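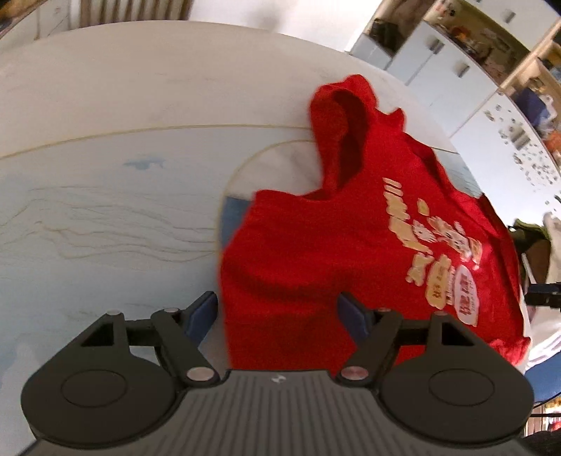

# Privard laundry set: README and fault notes

Filed under: Datasets / Manipulation / Known issues
28 January 2021, by Tomás Rafferty

Privard is a set of garment-handling episodes recorded with the Niltano hand-held gripper on ordinary kitchen tables. It holds 141 episodes. You should use 122 of them. The rest of this file is mostly an apology for the difference.

## What went wrong

In October we updated the Niltano firmware to fix a harmless rounding complaint in the log. The update fixed the complaint. It also changed the jaw-width signal so that, after a long enough squeeze, the reading froze at its last value and stayed there until the power was cycled. The jaws kept moving. The log held firmly to its opinion that they had not.

Our quality check looked for missing values. A frozen value is never missing, so 19 episodes passed with full marks.

We found out when a policy trained on the full set was run on the Bodora arm. It approached a shirt, closed on it, and then declined to let go. It had learned this from us. The operator pressed the stop button, the arm stopped, and the shirt stayed in its grip until somebody worked it free by hand. No one was hurt. The collar will not be the same.

## Affected files

The bad episodes are in `quarantine/`. Video and pose in those folders are fine. Only `jaw_width` is wrong, and it is wrong from the freeze onward, so the first part of each file looks very convincing. Please don't train on it because it looks convincing. We did.

## Loading

```
python load.py --split clean
```

The default split is still `all`, for compatibility with the Breathnach loader, which falls over if you change it. Yes, this means the default is the dangerous one. Ticket is open.

## If you collect more

- Stay on firmware 2. Decline the update, however politely it asks.
- Open and close the jaws fully at the end of each take and look at the plot. A flat line means throw the take out.
- Power cycle after every 20 takes.
- Keep a hand near the stop button when replaying on an arm, including for "just a quick one."

## Not fixed yet

Timestamps in the quarantined folders may drift after the freeze. I haven't checked all of them.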